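So the mixed-view experiment finally has a result, and it's a weirder one than I was hoping for, so settle in.

Quick catch-up if you skipped the last post. Our arm picks things up off the play kitchen table and puts them where a typed instruction says to put them. "Put the ketchup on the plate." "Put the strawberry in the bowl." Stuff a bored four-year-old could do in a second. The policy (the network that turns pictures into motion) gets its pictures from two kinds of places: cameras up high looking down at the whole table, and a little camera at the gripper that goes wherever the hand goes. What I wanted to know was how much it cares about each one, and whether it would learn to lean on the good one if I took the other away from it now and then during training.

That's the whole method, by the way! I blank out one view at random while it's learning. The network gets a gray rectangle where the overhead picture used to be, or a gray rectangle where the gripper picture used to be, and it has to cope. Vasanthi Rajan, who sits next to me and has read everything, told me on day one that people have been dropping inputs like this for ages. Fine. I didn't say I invented it. I said I wanted to see what it did on our table with our plates.

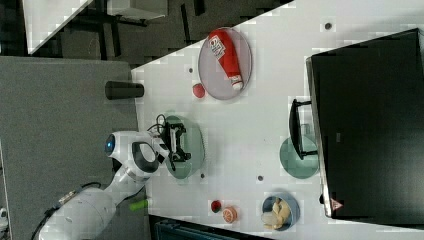 Our plates are a big part of the story, because a lot of them are see-through. I bought them for a dumb reason (they were cheap and came in colors) and they've been the best accidental decision I've made all year. A see-through plate on a white table is a nightmare from far away. There's a rim, sort of, and a tint, sort of, and depending on the light it all melts into the tabletop. Up close it's a lot better, and the gripper camera gets up close. So if you're wondering which view matters, plates like these are a really good way to make the two views disagree.

We collected 2584 demonstrations in all. That's me, Gordon Nguyen and Jocelyn Friesen taking turns driving the arm by hand until our shoulders complained. Gordon is the smoothest driver by a mile. I come in too fast and then sort of hover, and you can see my hovering in the trained policy, which is humbling. When it stops dead over a plate and thinks about its life for a moment, that's me in there.

I trained four versions:

- **Both views, always.** The boring baseline.
- **Overhead only.**
- **Gripper only.**
- **Mixed.** Both views, with one or the other blanked out in 30 percent of the training samples.

Then each one got the same 10 instructions, 11 tries apiece, with the table laid out differently every time. (Why 11? I'd planned on 10, and Jocelyn had already reset the table when I noticed we were finished. So we ran one more of everything and kept it.)

The overhead-only version was the one I'd have bet against, and I'd have lost! It was better than gripper-only overall. It knows where everything is from the start, and that turns out to buy you a lot. What it can't do is finish neatly. And the big trouble is the arm itself. The closer the hand gets to the thing it wants, the more of the table it hides from a camera looking straight down.
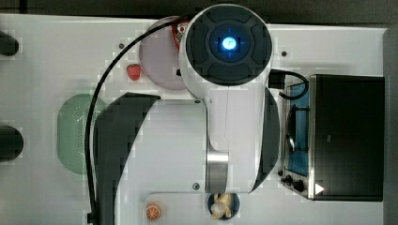 *From overhead, with the wrist sitting right on top of part of the pink plate.*

I knew that in my head, of course. Everybody who has ever pointed a camera down at an arm knows it. But I hadn't sat down and watched what the network does when it happens. It commits. It saw a plate there a moment ago, so it goes to where the plate was, and if the plate has been nudged in the meantime it puts the strawberry down next to it with total confidence. Ginette McKinnon watched a run of these with me and started calling it "placing from memory," which is too generous (this policy has no memory, it only sees the current pictures) but the name stuck anyway.

Gripper-only has the opposite personality. It's lovely once it has the object in view, and before that it's lost. If the hand starts on the wrong side of the table it drifts. Sometimes it drifts in a useful direction. A lot of the time it finds something else red and gets very interested in it. I have a soft spot for this one, I watched it far longer than I needed to.

Now the mixed version, the one this whole thing was supposed to be about. With both cameras working, it did about as well as the boring baseline. A hair worse, and I wouldn't swear to the hair. That was a letdown for an entire afternoon. I'd been picturing a nice tall bar on a chart.

Then I did what I should have done first and covered up a view at test time. The baseline, which had never once missed a picture in its life, fell to pieces. Take away its overhead view and it barely moved. The mixed one kept going! It got slower and clumsier, and it behaved a lot like the single-view version for whichever camera it had left. So the dropping doesn't make it better when all is well, but it makes it a much calmer robot on a bad day. I'll take that.

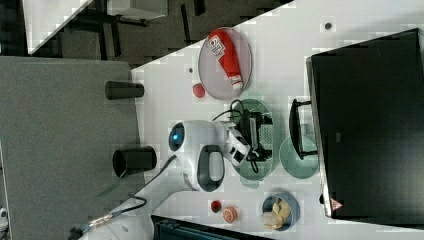
*Reaching over the green tray, seen from above. Ketchup lies on its gray plate.*

The part I can't explain yet is the ketchup. On every other object, mixed and baseline were neck and neck with both views on. On "pick up the ketchup," mixed was clearly ahead, and it stayed ahead when I reran the whole block. The bottle is long and it's usually lying on its side, so you have to turn the hand to match it, and maybe that's where close-up pictures count the most. Vasanthi's guess is that the baseline gets lazy: it learns that the overhead view is nearly always enough and stops looking hard at the gripper picture, and the ketchup is the one place where being lazy costs you. Dropping the overhead view forces it to learn the other one properly.

I like that guess, so I tried to catch it in the act. I took pictures from the gripper camera and smeared them, a patch at a time, and looked at how much the planned motion changed. If the network cares about a patch, smearing it should throw the motion off.
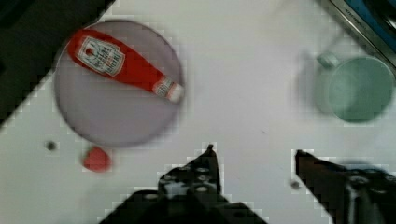
*Gripper camera view: the ketchup on its plate, with a mint-green mug over to the right.*

For the mixed version, smearing the bottle changed the plan a lot, and the cap end mattered more than the label end. Smearing the mug did next to nothing. Good! For the baseline, smearing the bottle changed the plan a little, and smearing the gripper's own fingers changed it about as much. I think it was mostly using that camera to tell whether the hand was open. That fits Vasanthi's story pretty well, though it's one object and a handful of pictures, and I've been fooled by this kind of test before. (Ask Gordon about the napkin. Or don't.)

Some odds and ends, for the few of you who write in and ask:

The blank has to be gray. I tried black first and the network treated it like a real, very dark picture and got strange. I tried noise too, and that trained fine but took longer.

Dropping both views at once is a terrible idea. I did it by mistake for one whole training run because of a bug in my sampling code. The arm learned a sort of average reach toward the middle of the table and would do it for any instruction at all. Isabelle Perron found the bug by reading the code out loud to me, slowly, which I can recommend if your pride can stand it.

And before you ask, no, I haven't tried other drop rates. I picked 30 percent because it sounded moderate. A proper sweep is next, and I'd like to have it done before November, when Jocelyn needs the arm for her drawer project and I go back to being a person with a spreadsheet.

I also want to repeat the ketchup test with something else long and thin. The toy banana is the obvious pick, except it's curved and it likes to live in a cup, so I'd be changing two things at once. If you've got a suggestion for a straight, light object that a two-finger gripper can hold without squirting it across the room, the comments are open.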